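第4章 共有空間における双腕作業ロボットの運用基準
4.1 清掃作業を例とした危険源の同定

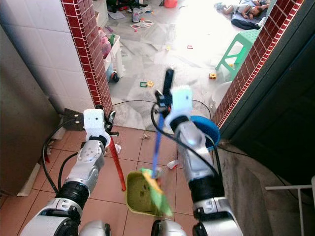

図4.1 双腕ロボットによる掃き掃除。左のグリッパがちりとりの柄、右のグリッパがほうきの柄を把持する。戸口の奥に眠っている子どもが見える。

本章では、人が生活する空間で双腕作業ロボットを運用する際に適用すべき基準を扱う。前章までは柵や光線式センサで区画された作業場を前提とし、人の進入を例外的な事象として処理した。住居、保育室、店舗の裏手などでは、この前提が成り立たない。人は作業区域の内外を予告なく移動し、床には作業と無関係な物品が置かれ、区画の境界は戸口や段差といった建築上の要素に依存する。したがって、作業そのものの難易度が低くても、危険源の数は区画された工程より多くなることがある。

本章の学習目標は次のとおりである。
(1)作業区域、移動区域、接近監視区域の三つを区別し、平面図上に設定できること。
(2)長尺工具を把持した状態の到達範囲を、工具を含めて算定できること。
(3)ケーブル、散乱物、段差に起因する危険源を点検表に記載できること。
(4)就寝中の人、幼児など、自ら退避できない者がいる場合の運転可否を判定できること。
(5)停止後の再開手順を、責任者の区分を含めて記述できること。

4.1.1 用語

本章で用いる主な用語を以下に定める。用語の定義は本書の範囲に限るものであり、適用法令または規格に別の定義がある場合は、そちらを優先する。

作業区域 ロボットの腕および把持した工具が、作業中に到達しうる空間をいう。床面に投影した範囲だけでなく、高さ方向の範囲も含む。

移動区域 ロボット本体が走行または姿勢変更のために占有する空間をいう。固定設置の場合は本体の据付範囲をこれに充てる。

接近監視区域 人の存在または接近を検知した場合に、速度の低減または停止を行うべき空間をいう。作業区域の外側に設ける。

長尺工具 把持位置から先端までの長さが、グリッパ単体の全長を超える工具をいう。ほうき、モップ、柄付きちりとり、高所用の把持具などが該当する。

退避困難者 睡眠、年齢、疾病、身体の拘束その他の理由により、警告を受けても自力で速やかに退避できない者をいう。

監視者 運転中に作業区域および接近監視区域を見渡し、停止操作を行う権限と手段を持つ者をいう。

4.1.2 区域の設定

区域の設定は、まず作業区域から行う。清掃作業では、腕の可動範囲に工具の長さを加えた値を基礎とする。図4.1のように両腕で一組の用具を扱う場合、二本の柄はそれぞれ異なる角度で傾き、先端は互いに近接する。到達範囲を片腕ずつ算定して重ね合わせる方法は簡便であるが、用具どうしの接触によって柄の向きが変わる場合を見落とすおそれがある。このため、両腕の工具が接触した状態を含む姿勢群について、別に検討する。

次に、接近監視区域を設定する。その幅は、人の接近速度、検知から停止指令までの遅れ、停止に要する時間、および工具の慣性による行き過ぎ量から求める。計算式は4.3節で導く。ここでは、工具の先端が腕の手先より速く動く点に注意を促すにとどめる。手首を小さく回転させた場合でも、柄の先に取り付けられたブラシ部の移動量は大きい。手先速度のみを制限値と比較した評価は、長尺工具に対しては不十分である。

戸口は、区域設定において特別の扱いを要する。戸口は壁によって視界を制限し、同時に人の動線を集中させる。戸口の手前で掃き掃除を行うとき、奥の部屋は作業区域の外にあるが、接近監視区域には含めるべき場合が多い。図4.1では、タイル張りの通路の先に戸口があり、その向こうに明るい部屋が続く。通路だけを平面図に描いて区域を設定すると、奥の部屋にいる人が図面から脱落する。平面図には、開口部に接続するすべての室を記載しなければならない。

戸口に扉がある場合も、扉の開閉状態を区画の根拠としてはならない。扉の閉鎖を安全条件とするときは、閉鎖を検知する手段と、開放時に停止する機能とを組み合わせる。

4.1.3 床面の状態

床面の点検は運転開始前に行い、作業対象となるごみと、作業対象としない物品とを区別する。図4.1の通路では、ほうきの近くに白い紙片などが落ちている。これらは掃き掃除の対象とみなせる。一方、奥の部屋の床には玩具や紙が散らばっており、同じ規則で処理すると、保管すべき物品を廃棄する結果になりうる。対象物の判別規則は区域ごとに定め、戸口を越えて自動的に引き継がないこと。

散乱物に関する危険源は、次の三種に分類する。第一は、工具に押されて移動し、人の動線上に残る物品である。第二は、ブラシまたはちりとりに引っ掛かり、把持力の急変を生じさせる物品である。第三は、踏みつけや乗り上げによって本体または人の転倒を招く物品である。同一の物品が複数の種別に該当する場合は、それぞれの欄に記載する。

液体を入れる容器は、散乱物とは別に扱う。図4.1の戸口の右側の柱の脇には、青いプラスチックのバケツが置かれている。この種の容器が腕または柄の到達範囲にある場合、内容物の有無を確認し、確認できないときは内容物があるものとして扱う。転倒による漏水は、滑りと電気的な故障の双方の原因となる。移動できる容器は運転前に区域外へ移し、移動できない容器は進入禁止領域として登録する。

段差および敷居については、その位置と高さを測定し、点検表に記載する。ほうきの先端が段差に当たると、反力が柄を介して手首に伝わる。反力の検知しきい値を低くしすぎると床面の目地で頻繁に停止し、高くしすぎると人体への接触を検知できない。しきい値の設定は、実際の床材の上で行う試験によって裏付けること。

4.1.4 ケーブルの管理

ケーブルは、腕に沿うものと床を這うものとに分けて評価する。図4.1では、右腕の周りに黒いケーブルが輪を描き、左腕の側にも別の黒いケーブルが見える。さらに、奥の部屋の灰色の床にも長い黒いケーブルが延びている。外観のみから、各ケーブルの用途や接続先を断定してはならない。点検者は、両端を確認したうえで用途を記録する。

腕に沿うケーブルには、最も伸展した姿勢で張力が生じず、最も屈曲した姿勢で過大なたるみが生じない長さを与える。たるみが輪を形成する場合は、その輪に工具の柄、家具の突起、人の手指が入る可能性を検討する。特に双腕作業では、一方の腕のケーブルの輪に他方の腕が進入する姿勢を、干渉検査の対象に含める。

床を這うケーブルは、つまずきの危険源であると同時に、清掃の対象物と誤認される危険源でもある。戸口を横切る経路は原則として避ける。やむを得ず横切る場合は、床面への固定または保護材による被覆を行い、ほうきの作業経路から除外する。

4.1.5 退避困難者がいる場合の判定

図4.1の奥の部屋では、子どもが濃い青色の床用クッションの上で眠っている。この状況は、本章の判定規則を適用する代表的な条件である。就寝中の者は警告音によって退避することを期待できず、目覚めた直後には予測しにくい動作をとる。幼児の場合は、動く用具に関心を示して近づく可能性も加わる。現在静止していることを、以後も静止し続けることの根拠としてはならない。

判定は次の順序で行う。

手順1 退避困難者が作業区域内にいるか。該当する場合、運転を禁止する。

手順2 退避困難者が接近監視区域内にいるか。該当する場合、監視者を当該者と作業区域との間に配置できるときに限り、低減速度での運転を認める。配置できないときは運転を禁止する。

手順3 退避困難者が接続する室にいるか。該当する場合、開口部を監視できる位置に監視者を置き、開口部への接近をもって停止条件とする。

手順4 いずれにも該当しない場合、通常の運転条件を適用する。ただし、条件が変化した時点で手順1に戻る。

手順2および手順3における監視者は、他の作業を兼務しない。停止操作の手段は監視者が常時携行し、操作に要する動作は一動作とする。監視者の視界が腕、工具または柱によって遮られる場合は、位置を変更するか、監視者を追加する。

警告音の使用については、両面の検討を要する。音は周囲の成人に対する注意喚起として有効であるが、就寝中の幼児を覚醒させ、かえって接近を誘発することがある。退避困難者が近くにいる運転では、光による表示を併用し、音の設定は現場の責任者が文書で定める。

4.1.6 停止と再開

停止は、保護停止、非常停止、作業中断の三つに区分する。保護停止は、接近の検知または反力の超過によって自動的に生じる。非常停止は人の操作による。作業中断は、用具の交換や床面の整理のために計画的に行うものである。

停止時に工具を把持し続けるか解放するかは、事前に定める。長尺工具を空中で解放すると、柄が倒れて人に当たるおそれがある。他方、把持を続けると、挟まれた人の救出を妨げるおそれがある。標準的には、停止直後は把持を維持し、監視者の操作によって低い力で解放する方式を採る。ちりとりが床に接している場合でも、柄の上端はグリッパの位置にあり、解放後に倒れる方向を確認しなければならない。

再開にあたっては、停止原因の除去、区域内の人の位置、工具の把持状態、ケーブルの経路を順に確認する。確認が完了するまで、遠隔からの再開指令を受け付けない設定とする。自動復帰は、いかなる停止区分にも適用しない。

4.1.7 記録の様式

運転記録は、事故の調査だけでなく、区域設定の見直しにも用いる。本書の演習では、Trestovis書式による記録表を用いる。この書式では、停止1件につき1行を割り当て、停止区分、発生位置、工具の種別、監視者の位置、再開までの処置を記入する。

章末の演習資料に収めたGirnano演習記録は、1,713件の停止を含む。読者はこの記録を用いて、戸口付近で生じた停止を抽出し、原因別に分類する。分類にあたっては、原因欄の記載をそのまま集計せず、発生位置と工具の種別とを照合すること。記載者が「障害物」とした事象には、散乱物、ケーブル、段差、人体のいずれもが含まれうる。

4.1.8 本章の構成

4.2節では、平面図および高さ方向の断面図を用いた区域の表記法を示す。4.3節では、工具先端の速度と停止距離を算定する。4.4節では、反力検知の試験方法を述べ、床材ごとの試験を100回の反復で行う場合の手順を示す。4.5節では、Sumampouw方式による点検表を導入し、11の点検項目について記入例を掲げる。4.6節では、監視者の教育と権限を扱う。

4.2節に進む前に、2.3節の座標系の定義と、3.1節のリスク見積りの手順を確認しておくこと。以後の計算では、特に断らない限り、工具先端を基準点とする。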